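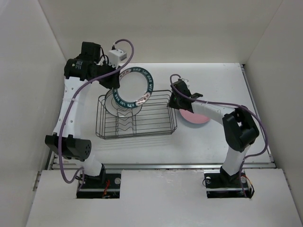

Last changed: October, 9:30 in the evening

Can a robot load your dish rack? Sort of, sometimes, if you set things up nicely for it

I get this question more than any other, usually from people who are standing at a sink. My answer is that two arms and a patient person can get plates into a rack on a table. A whole kitchen after dinner is another matter. If you've got a pair of arms and want to try it yourself, here's how I go about it (and where I've wasted entire evenings).

1. Pick a boring table. White, flat, nothing else on it. My friend Odette Bodin tried hers on a checkered tablecloth and I still tease her about it. You want the plates to stand out!

2. Choose an open wire rack. Zigzag dividers are great because a plate can stand up in them, but they're fussy: come in a little crooked and the rim rides up on a wire. Put the rack where both arms can get to it, and then leave it alone. I put tape under mine at home.

3. Start with the plate already in the gripper. I know, it feels like cheating. Do it anyway. Pinch it at the edge, hold it over the rack, and practice only the lowering part. I do 30 tries like this before I let the arm pick anything up for itself. Go slow on the way down, and open the fingers only when the plate is leaning on something.

4. Now try picking up off the table, which is the hard bit. A plate lying flat gives a gripper almost nothing to grab. A raised rim helps, so go with that kind first. Peiyu Song slides hers to the table edge with one arm and catches it with the other, which looks fantastic when it works and makes a terrible noise when it doesn't. 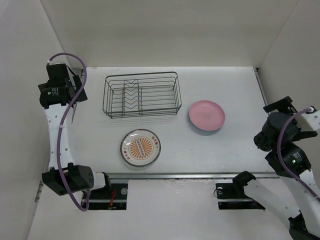

Page 3

5. Mix your plates. Once one kind is going well, swap in something different. A plain pink plate and a shiny one with a sunburst in the middle are both just "plate" to you and me, but the bright reflections on a glossy border can really throw off a camera. Shift them around between tries too, or you'll end up with an arm that only knows one spot on the table.

6. Check your cables. Run each arm through its full reach, by hand if you can, and watch the cable the whole way. You want enough slack to bend the wrist and not so much that a loop snags the rack.

7. Write down the misses. My notebook has columns for dropped, stuck on a wire, and wrong slot. On my last good run I got 18 out of 30 into a slot, and I was thrilled, and then my sister did the same dishes while talking on the phone.

So no, I wouldn't sell the dishwasher yet. Cups are next for me. If you've had any luck with handles, write and tell me what fingers you're using, and send Decha Srithong a copy too, he's been stuck on mugs since the spring.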